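Korel: recetario de meriendas y desayunos en español

Versión del 15/01/2022

Hola, y gracias por asomarte por aquí. Korel empezó como una libreta compartida entre Vidar Skjelbred y un servidor, Wael El Khatib, y con el tiempo (y bastante café) ha crecido hasta las 1250 recetas de meriendas, desayunos y picoteo que encontrarás en la carpeta principal. Están escritas tal como nos las contaron, con sus «un chorrito» y sus «hasta que huela bien», porque nos daba mucha pena corregirlas. 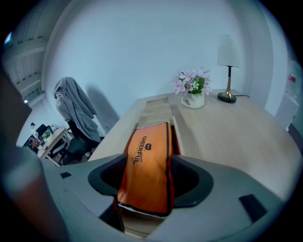

Qué contiene

Cada receta es un archivo de texto con título, ingredientes, pasos y, cuando lo sabemos, la comarca de procedencia. Las hemos repartido en 24 categorías, desde «galletas» hasta «cosas con pan duro», que es mi favorita con diferencia. El índice general está en indice.csv, separado por punto y coma, así que cuidado al abrirlo con la hoja de cálculo.

Cómo se recopiló

Casi todo llegó por carta o por correo electrónico, y Vidar pasó a limpio lo manuscrito con una paciencia que todavía le agradezco. Cada transcripción la leyeron 2 personas. Si una palabra no se entendía, verás la marca [ilegible], y si reconoces la letra de tu abuela y sabes lo que ponía, ¡escríbenos, por favor!
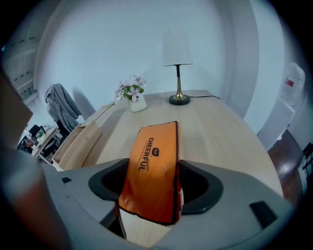
Limitaciones conocidas

Hay mucho dulce y poco salado. Las medidas no están unificadas: una taza puede ser cualquier taza. Tampoco hemos marcado los alérgenos, de modo que no conviene usar la colección para eso sin una revisión previa.

Licencia y contacto

Puedes copiar, adaptar y cocinar lo que quieras citando Korel. Las correcciones se envían por el gestor de incidencias, y las incorporaremos en la próxima versión, prevista para mayo.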